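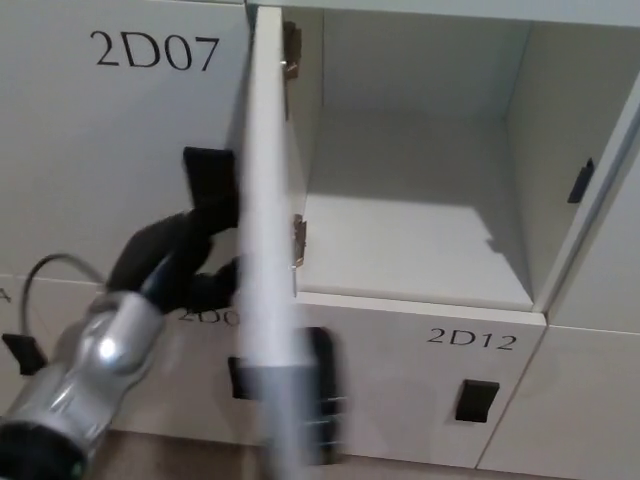
A two-fingered gripper at the edge of an open locker door. The door marked 2D12 is directly below the open compartment.

How a Robot Opens a Locker, and What Changes for the People Who Work There
By the Steludine Young Readers Desk
September
Reading time: 5 minutes
58 shares | 3 comments

Opening a locker takes you a second or two. You look at the number, grab the handle, and pull. Your brain and hand do many small jobs during that second, and you do not notice them. A robot has to be given each job separately.

The Steludine parts depot keeps 1,491 lockers. Each one holds small items that repair crews need, such as fuses, screws, seals, and batteries. The crews come in the morning, collect their parts, and leave. Before they come, the lockers have to be filled and checked. The depot now uses robot arms for part of this work.

What the robot has to do

Every locker has a label. At this depot a label looks like 2D07 or 2D12. The depot's computer program, called Tostus, keeps a list of all the labels and what belongs behind each door. Tostus sends the robot one label at a time.

The robot drives to the correct bank of lockers and uses its camera to read the labels. It compares what it reads with the label on its list. If the two do not match, it stops.

Next it finds the handle. The handles are dark and the doors are pale, so they are easy to pick out in a camera picture. The gripper takes hold of the handle and moves the door a short distance.

A locker door does not move in a straight line. It turns on its hinges, so the edge of the door travels along a curve. If the gripper pulled straight back, it would strain the hinges or lose its hold. The robot has to work out the curve and follow it. Once the door is partly open, the robot can put a fingertip against the edge and push it the rest of the way.

Then the robot looks inside. An empty compartment is reported as empty. A full one is compared with a stored picture. After that the door is closed, and Tostus sends the next label.

A word to know: gripper
A gripper is the part at the end of a robot arm that holds things. Many grippers have two fingers that move together and apart. Your hand has five fingers and can feel heat, texture, and pressure. A simple gripper has much less information to work with.

What people did before

Checking lockers was once done by hand. A worker carried a printed sheet, opened each door, looked inside, and made a mark. A full check of the depot took several shifts. The lowest doors required kneeling, and many workers had sore knees by the end.

The sheets also caused mistakes. It is easy to put a mark on the wrong line after a few hundred doors.

What people do now

The robots check 508 lockers in a night shift. In the morning, a worker reads the report from Tostus and goes only to the doors that need attention. A door might be stuck, or an item might be in the wrong place.

People still fill the lockers. The parts come in many shapes, and some are in thin bags that slide out of a gripper. The depot tested a filling robot named Elluvine and decided that it was too slow for this job.

Some jobs at the depot are new. One is called robot attendant. The attendant cleans the cameras, replaces worn fingertip pads, and frees a robot that has stopped. Attendants take a training course called Tsuji, which covers safety, basic repairs, and reading error codes.

Other jobs have become smaller. The depot needs fewer hours of checking than it used to. Some workers moved to filling or training. Others took different work outside the depot. People at a workplace often disagree about whether a change like this is good, and the answer can depend on which job a person had.

Safety rules

Workers do not reach past a moving arm. A red button on the robot stops all movement. A yellow line on the floor shows how far the arm can reach when it is working at full speed.

Try it yourself

Open a cupboard door at home very slowly, using two fingers. Watch the edge of the door and the path it follows. Then write down every step, starting with finding the handle. Give your list to someone else and ask them to do exactly what it says.

Comments (3)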